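Workshop Tips: Keeping Your Arm Software in Good Order
by Madalena Morais
Posted Mar 16, 2024

A few of you wrote in after the piece on sharpening chisels to ask whether I would ever get around to the other bench, the one with the computer on it. Well, of course I will! I spend more evenings there than I do with the chisels these days, and I've made enough mistakes with planners and grasp scripts to fill a much longer page than this. Take what's useful and leave the rest.

Label your frames the way you label your jars
You wouldn't put flour and plaster in matching tins (I hope), so please don't call one frame "base" and another "base2". I give each one a plain name that says where it lives – table_corner, wrist, finger_tip – and I write the units in the comment next to it. My worst afternoon last September was spent chasing an arm that kept reaching well short of the board, and it was a frame named "tool" that measured to the wrist in one file and to the fingertips in another.

Start with something plain to pick up
Small cubes on a thin board will teach you nearly everything a drawer full of fancy parts will. Use different colors, put one off the board and the rest on it, and you'll find out quickly whether your code knows how high the board is or only thinks it does. A script that goes to one fixed height will treat them all the same, and you'll see the trouble in the log long before you'd see it on a real bench.

Add the table to the planner, and then add it again
By "again" I mean check that it's really there after you reload. Workova, the planner I use, lets you save a layout without its obstacles, and it's far too easy to tick that box when you're tired. I keep the tabletop, the board and the mounting base in one file that loads first, and the cubes in a second one that I can muddle up as I please.

Do the same for whatever stands nearby, by the way. Shelving and stacked cartons may be well out of reach for the fingers, but an elbow swings wider than you'd think, and a planner will happily send it through anything it hasn't been told about.

Go up before you go over
I ask for a waypoint straight above the object, then a slow straight line down, close, and the same line back up. It costs a little time and saves a lot of knocked-over cubes. Vasco Valente, who taught me most of what I know about motion planning, sets the last stretch at 20 percent speed and leaves the rest at whatever the planner likes, and I've copied him ever since.

Don't let the lighting be too kind
When I first set up my scenes in Undedeck I lit everything evenly, like a kitchen showroom, and my color detector was a marvel. Then I let a big soft shadow fall over half the table and it started losing the blue cube altogether. So now I move the lamp between runs, and I like a speckled tabletop too, with enough grain in it to bother the edge finder a bit. Busy backgrounds are good for you as well. If your detector thinks a brown carton at the back is worth grasping, you want to learn that early.

Save the seed with the result
Every randomized layout comes from a number, and that number belongs in the log. Mine is 678 whenever I'm testing something new, for no reason except that I can type it without looking. I once ran 3,000 layouts overnight, found a lovely odd failure in the morning, and couldn't bring it back because I'd let the clock choose the seed. I still think about that one.

Tidy up after an update
Before updating anything, copy the whole folder, scene files and all. Afterward run the simplest pick you have and compare the path to the old one. Look at the joint values too, and not only where the fingers end up. The same fingertip position can come from a very different elbow.

Pause with the fingers open
I build a short stop into every run, with the gripper empty and hanging well above the objects, and I read the detected positions there before anything is allowed to come down.

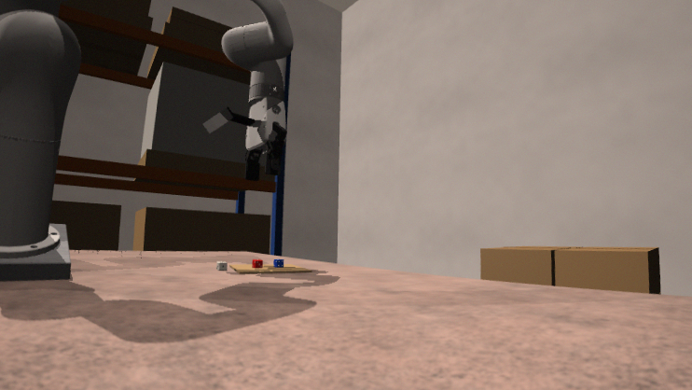
If one of the positions looks wrong at that stop, fix the detector first and leave the planner settings alone until you've run it again. I keep a scrap of paper by the keyboard for writing down what I changed, one line per change, with the old value next to the new one.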